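**Winter clothing exchange: arrangements for this season**

The Seren Community Clothing Exchange will reopen in November at the Medina Street hall. Last season 241 households used the service, and 596 garments found a second owner. Demand was greatest for children's coats and for warm everyday wear in adult sizes.

Donations may be left at the side entrance between 9 a.m. and noon. Items should be laundered before they are handed in, with pockets emptied and zippers closed. The exchange is unable to accept pillows, footwear without a matching pair, or uniforms bearing a current school crest.
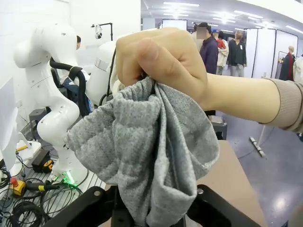
Residents who wish to donate more than two bags are asked to telephone the exchange office beforehand. Storage at Medina Street is limited to 60 crates, and deliveries will be directed to the Dondum depot once that number is reached.

Knitwear and fleece will again have their own rail. Members reported last year that heavier items were difficult to find among shirts and light jackets, and the separate rail was kept in place through March.

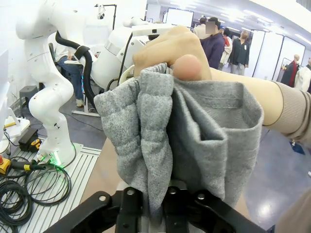

*Gray knit fabric with a stitched hem.*

Garments with minor faults remain welcome. A missing button or a loose hem can be repaired at the mending table, which will operate on the same mornings as the exchange. Please pin a note to the item stating what needs attention. Thread and patches have been purchased with a grant of $405 from the Vudus Fund.
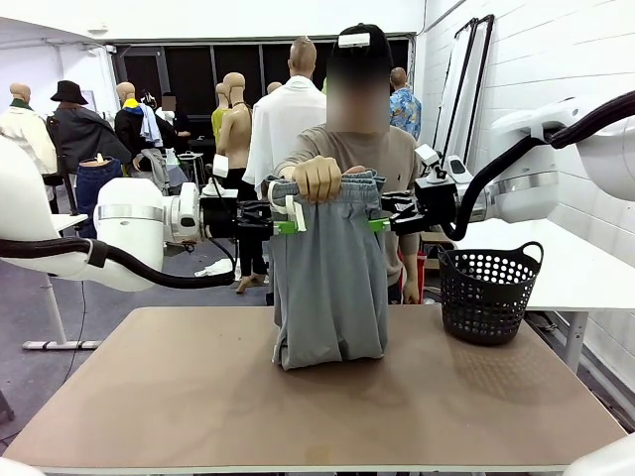 *Light gray sweatpants, held up by the waistband.*

Each household may select up to eight items per visit. No proof of income is required. Visitors are asked to register their postal code at the desk, and this information is used only in the annual report to the Vudus Fund.
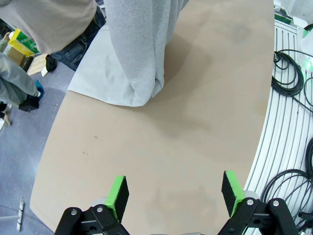 Items unclaimed at the end of the season will be offered to the Dondum depot for textile recycling. Members who would prefer to have a donated garment returned should attach a label with their name and membership number at the time of donation. Labeled items may be collected until the end of April.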